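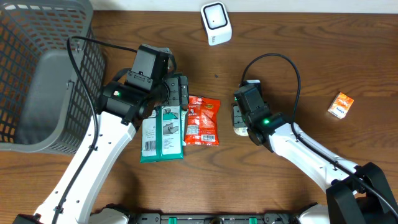 The dark table, the grey basket and the first two things to be sorted.

Salim Simiyu wants to know what I've got in my bag. I've been inside his place for maybe a minute, I still have one arm in my coat, and he's already looking at it the way my nan used to look at a kid with a runny nose.

"Tip it out," he says. "Go on, everyone does."

So I do, and out come three pens, a banana of uncertain age, receipts from before Christmas and a scarf I'd been blaming my sister for losing. He laughs, but kindly, and puts the kettle on.

I'd come over to Waweru to talk to Salim and his business partner, Imani Mbwambo, about Monham, the little outfit the pair of them run packing baskets for people. You might have had one if you've been in hospital lately, or moved house, or had a baby. They're not fancy. There's no cellophane and no bow (Imani is quite fierce on the subject of bows), just a plain plastic basket with the sort of stuff you run out of, or forget, or can't get to the shops for. Wipes, snacks, socks, tea bags, a decent pen. They've sent out 300 of them so far, all packed on the one table.

I ask about the table first, I can't help it. It's a beautiful thing, a deep reddish brown with a grain you want to run your hand along, pushed up near a plain white wall.

"It was my aunt's, in Onumska," Imani tells me. "She had eleven people round it at Easter. I paid 118 dollars to have it trucked down here and I'd have paid double. We did try a folding one before that and it wobbled every time you put a tin on it. Drove me up the wall."

The baskets came later. They started out with cardboard boxes, and the boxes were fine until they weren't. One got left on a wet step, the bottom went, and a woman who'd just come home from surgery had to watch her neighbour chase tins down the driveway. Salim still winces telling it.

"She was lovely about it," he says. "I wasn't. I didn't sleep."

Now it's grey plastic every time, the kind with rows of openings in the sides and a solid floor. I'd have picked a nicer colour, and I say so. Salim tells me I'm not the first.

"You can see in without unpacking it, that's what I like. And it's got a life afterwards. People keep their onions in them. One bloke sent us a photo of his cat asleep in his, so that's the cat's now."

There's an order to the packing, and they don't agree on it. Salim lays everything out on the table before a single thing goes in. Imani would sooner get stuck in and shuffle as she goes. They've been having this argument for 2 years and I get both sides of it before my tea's cool enough to drink.

"He makes a parade of it," Imani says. "Everything in a line, wipes next to the chips, next to the soap. Then he stands there."

"I'm thinking!"

"He's standing there."

What he's thinking about, he says, is squash. Tins and jars go on the floor of the basket, then anything boxed, and the soft packets come last, tucked down the sides or sat on top. A teal packet and a bright red snack bag look like they'd weigh about the same to you and me, but one will happily take a bar of soap leaning on it and the other will be crumbs by the time it gets to Clellomero. He's tested this. He spent a whole February afternoon driving baskets up and down the Clellomero road with different things on top, and ate the results.

"Best afternoon of work I've ever had," he says.

I want to know about the snacks, since in my experience that's the bit people have opinions on. Imani groans. They used to put in muesli bars and dried apricots, very wholesome, and the feedback was polite. Then one week the shop was out and she grabbed whatever was bright and salty off the end of the aisle, and the phone calls started. Happy ones! A grandfather rang to ask where you could buy more.

"If you've had a rotten week you don't want an apricot," she says. "You want something in a red bag that's bad for you."

The wipes she won't budge on, though. They go in every basket, whoever it's for, and they go where you can reach them with one hand. She learned that one from her own time in hospital, stuck in bed with sticky fingers and everything useful at the bottom of an overnight bag on the far chair. It's the only time all afternoon that she goes a bit quiet, and then she's up and hunting for biscuits.

I ask whether their own cupboards are this well organised, and there's a pause I enjoy very much.

"The pantry's good," says Salim.

"The pantry's good because I do the pantry," says Imani. "Ask him about his car."

I do ask about the car. I'm told it's a work in progress, and that the back seat has been spoken for since spring by a tent and 2 single gumboots, both left feet.

By half past four I've been roped in. Salim hands me the tea bags and lets me choose where they go, and I slide them down the side, feeling very pleased with myself. He waits until he thinks I'm looking at my notes, then moves them a little to the left.

They're after more packers over the winter, mornings mostly, and you don't need to have any opinions on apricots. I've put my name down. The banana stayed in Waweru, in the compost.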